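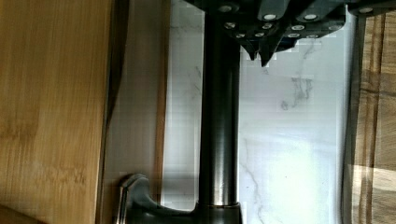

Keeping Your Car From Being Stolen: Tips for the Driveway, the Garage and the Street

by Leonie Zürcher

129 shares | 14 comments

My neighbor's car was taken in May while he carried two bags of groceries up to his door. The engine was running. He was away from it for the time it takes to climb one set of stairs and come down again. The car was found later in another town with the seats wet and the radio missing, and he has sold it now, because he says it does not feel like his anymore.

After this I asked many people what they do. I asked my mechanic, Thaddäus Ammann, and I asked Sofia Cunha, who drove deliveries for Rotier for a long time and had her van opened twice. I have put together what they told me and what I do myself. I am not a police officer and I don't sell locks.

Keys first

Most of the trouble begins with the key and not with the car. If your key hangs on a hook beside the front door, move it. A thief with a stick and a magnet can fish it through the mail slot, and a thief with a radio device does not even need to touch it.

For keys of the keyless kind, put them in a metal tin with a tight lid, deep inside the house. Test the tin before you trust it. Close the key inside, walk to the car with the tin in your hand and try the door. If the door opens, the tin is no good. I tried four tins before I found one which worked, and it was an old cookie tin with a dent. The pouches that you can buy also work, but the lining cracks after many foldings, so test them again every few months. The spare key must be in a tin too. People forget the spare.

Some keys can be put to sleep by pressing two buttons together. Look in the manual of your car under "key" or "remote". Thaddäus says that half of his customers have this function and don't know it.

Don't write your address on the key ring. A phone number is enough, if you want an honest person to call you.

In the driveway

If you have two cars, park the cheaper one behind the better one. It is a nuisance in the morning, I know.

Turn the front wheels fully to one side before you switch off the engine. A car with turned wheels is harder to tow away.

A light with a motion sensor costs little and is quick to put up. Point it down at the car and not toward the street, otherwise it will switch on for every cat and you will stop looking when it does. Mine stays on for 60 seconds. I have set it so that the area near the driver's door is covered, and the sidewalk is left out.

Cut the hedge if it is higher than your hip. We like a high hedge for privacy, but it gives privacy to everybody who stands behind it.

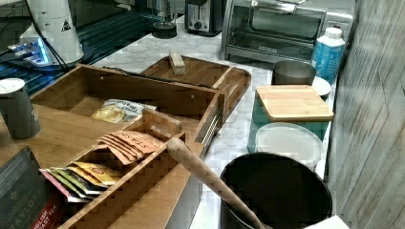 And please lock the car also when it stands at home. Sofia told me that neither time was her van broken into with force. The first time she had left the side door unlocked, and the second time the window was open by the width of a hand, on a hot afternoon, when she was only going in to drink a glass of water.

The steering wheel lock

My father had one, a heavy red bar, and I used to laugh at it. Now I have one too. It can be beaten with a good saw and some patience, but a thief walking down a row of cars sees it through the glass and may well continue to the next one.

A few points for buying and using it:

- Take a bright color. A black one is not seen at night.
- Measure your steering wheel first. Mine is thick, and the first bar I ordered (a Camenzind) did not close around it.
- Put a drop of lock oil in the keyhole before winter. Not cooking oil, it becomes sticky.
- Keep the bar on the floor in front of the passenger seat when you drive, pushed well forward. Never near the pedals.
- Use it every time. After two weeks the hand does it alone.

The garage

A garage is good only if the door is closed -- and many garage doors stand open all Saturday long while people work in the yard. Mine did too. (I counted myself very safe in those days.)

If your door has an emergency release with a cord hanging down, check if it can be reached from outside with a bent wire over the top of the door. Ask somebody to try it while you stand inside and watch. There are small plastic shields for this, or you can shorten the cord. Don't remove the release fully and don't tie it so that it cannot be used. You may need it if the power is out and you have to leave quickly.

Never leave the garage remote clipped to the sun visor when you park on the street. With the remote and the registration paper from the glove box, a stranger has your address and the way into your house.

Parking on the street

Nothing on the seats. Not a jacket, not an empty bag, not a charging cable. You know the bag is empty, but it has to be opened to find this out, and a window costs more than the bag.

Put things into the trunk before you arrive, not after you have parked. Somebody may be watching the parking lot, and then you have shown him exactly where to look.

At the gas station take the key with you, also for the short walk to pay. It is the same with warming up the car on cold mornings. Stay with it, or scrape the ice by hand. It takes me 5 minutes with a decent scraper.

If you drive a car that belongs to your employer, all of this counts double, because the keys go through many hands. At Sofia's depot there is now a sheet where each driver signs for the key, and the key is not left in the vehicle even inside the gate.

What to write down now

Keep a paper at home with the license plate, the long vehicle number (it is on a small plate behind the windshield and also in your papers), the color, and the damages that only you would recognize. Mine has a scratch like a letter L on the rear bumper. Take photos from all four sides. Put in the phone number of your insurance, and keep a copy somewhere outside the car.

If the car is gone, first check that it was not towed. Then call the police, then the insurance. If you have a tracker and can see the car on your phone, give the location to the police and don't go there yourself.

Last updated 24th August

Comments (14) -- showing 2

Edeltraud Imhof
The cookie tin works for my key but only when I put foil under the lid. Thank you for the tip with testing it, I would have simply believed it.
5 likes

Nandi Mokoena
Could you write something about roof boxes and bicycles on the back? We lost two bikes at a rest stop, with the rack.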